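夹爪试用与对比 常见问题

更新日期:2019-03-12

本页整理了申请试用夹爪时最常被问到的内容,适用于 Warkitz 平行夹爪、Nenora 自适应夹爪,以及配套的 Endport 控制器。产品参数以随箱资料为准。

试用套装里有什么?
夹爪一只、法兰转接板一块、腕部相机及支架、Endport 控制器、电源线和通信线。两款夹爪可以同时申请,控制器只发一台,换夹爪时在设置里切换型号即可。

试用期多长?
39 天,从签收次日算起。需要延长的,请在到期前提出,每套可延一次。

要交押金吗?
单套押金 3,750 元,归还并检查无误后原路退回。指尖属于消耗件,正常磨损不扣款。夹爪本体外壳开裂、线缆剪断、接口进液,按维修价扣除。

两款夹爪该先试哪一款?
看工件。外形规则、尺寸变化小的,先试 Warkitz,开合重复性好,设定也简单。软包装、圆柱小件、形状不一的混料,先试 Nenora。拿不准就两款都申请,用同一批工件、同一套路径各跑一遍。

怎样比较才算公平?
建议每款夹爪至少抓取 300 次,分成 4 组,每组换一次工件摆放方向。机械臂速度、加速度和接近高度保持一致,光照也不要变。失败的记录请写明是没夹到、夹歪还是中途掉落,只写“失败”的数据后期很难分析。

能接我自己的机械臂吗?
法兰孔位与转接板一致的可以直接装。不一致的请先把法兰图纸发来,我们确认后再寄转接板。控制器支持数字量输入输出和串口两种方式,串口协议说明在随箱资料第二部分。

Arthur 软件是必须装的吗?
不是。Arthur 用来同步记录夹爪开度、电流和腕部画面,便于回放对比。只想试夹持效果,用控制器面板就够了。需要提交对比报告的,建议安装。

换指尖以后要重新标定吗?
要。换指尖后闭合零点会变,先在控制器里执行一次空载闭合,再重新设定工具中心点。两步顺序不要颠倒。如果腕部相机也拆过,还要重做手眼标定。

腕部相机装在什么位置合适?
以两个指尖都能进入画面下部为准,中间的开口要留出来,否则接近工件时看不到夹持点。支架上有三档角度,出厂在中间一档。指尖较长的型号可以往上抬一档。

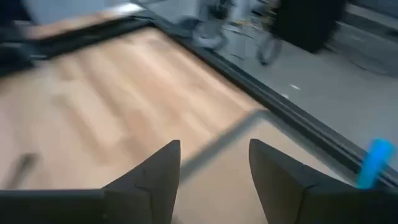
装好后手动开合几次,观察指尖在全开和全闭时的位置,再锁紧支架螺丝。角度改动后,之前的标定结果作废。

移动中画面模糊,影响对比吗?
做抓取判断时影响较大,做过程回放影响较小。深色指尖本身的轮廓一般还能看清,背景里的木纹、桌边和地面容易糊成一片。处理办法有两个:缩短曝光时间并补光,或者在抓取点上方停顿一下再取图。两款夹爪的取图设置必须相同。

工作台有什么要求?
台面平整、固定牢靠,机械臂动作时不能晃。浅色台面配深色指尖,图像分割比较省事。反光强的台面建议铺一层哑光垫。台面有拼缝或边框的,请把工件摆放区避开,以免指尖贴近台面时刮碰。

夹爪闭合时有异响怎么办?
先断电,检查指尖螺丝是否松动、导轨处有无碎屑。清理后空载低速开合,仍有异响请停止使用并联系我们,不要自行拆开本体。

试用数据归谁?
归试用方。报告愿意提供给我们的,可以隐去工件信息。归还控制器前,请在菜单中清除本地记录。

如何归还?
使用原箱寄回,指尖拆下单独装袋,相机镜头盖上保护盖。下一批试用套装定于 10 月开放申请,已经试用过一款的用户可以直接申请另一款,无需重新填写法兰资料。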